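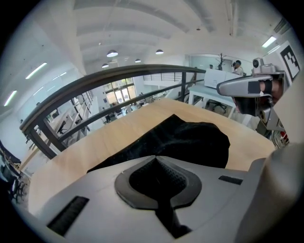
Minutes of the textiles sorting and mezzanine meeting, May, Calley building, upper level. Chair: Zdenka Tomić. Minutes: Định Chu. The meeting opened at 9 with the matter of where unfolded garments should be handled before they go into store. The chair's position was that the light wooden table by the railing should remain the sorting surface. Dark items show up well against it, as with the crumpled black cloth lying on it, and a slight sparkle in the fabric can be picked out there where on the dark shelving downstairs it would be missed. Agreed.

1. Minutes of the previous meeting
Accepted with one correction. Under item 4, "Omlow bags" should read "Omlow boxes".

2. Matters arising
The second lint roller has been received. The label stock from Puvow arrived in the wrong width and has been returned. Replacement is expected before the end of the month. Until then labels are to be written by hand on the old stock, block capitals, fabric code first.

3. Stock position
Định Chu reported 2,431 pieces on the register. Of these, 142 have no fabric code and 119 have a code but no fold class. The two groups do not overlap. The uncoded pieces are mostly dark synthetics from the Magbanua delivery, which came without a packing list. Zdenka Tomić asked whether Magbanua had been contacted. They have, twice. A third request will go out in writing.

4. Fold classes
Discussion of whether stretch fabrics with a metallic or glitter finish should stay in class B. Định Chu noted that they slide when stacked above a certain height and that the finish transfers to neighbouring pieces. The chair preferred to keep the number of classes as it is and add a suffix. Agreed: class B with suffix S, stored singly, tissue between layers. Existing labels need not be rewritten until the piece is next handled.

5. Table and railing
Light on the table was considered adequate in daytime. The tall windows at the far end of the lower level give enough for colour matching until late afternoon — after that, matching is to stop and only folding is to continue.
Garments are not to be hung over the handrail. A scarf went through the balusters last month and landed on a desk below. No damage. It was proposed that a low board be fixed along the foot of the railing. The chair asked for a price before deciding.
The table top is to be wiped with a barely damp cloth and left to dry before the first piece is put down. No spray polish.

6. White desk
The white desk behind the table is to be kept for paperwork. Finished piles have been left there on several occasions and then counted twice. Finished piles go straight into an Omlow box, lid off, label facing out. The office chair stays with the desk.

7. Any other business
Tissue is low. Định Chu to order the unbuffered type only.
The date of the stock check was raised and held over.

Actions
Z. Tomić: written request to Magbanua for the packing list; price for the board.
Đ. Chu: tissue order; add suffix S to the register; chase Puvow for labels; begin on the 142 uncoded pieces, darks first.

Next meeting: June, same place, same time. Apologies for June already received from the stores desk — reports to be sent in writing beforehand.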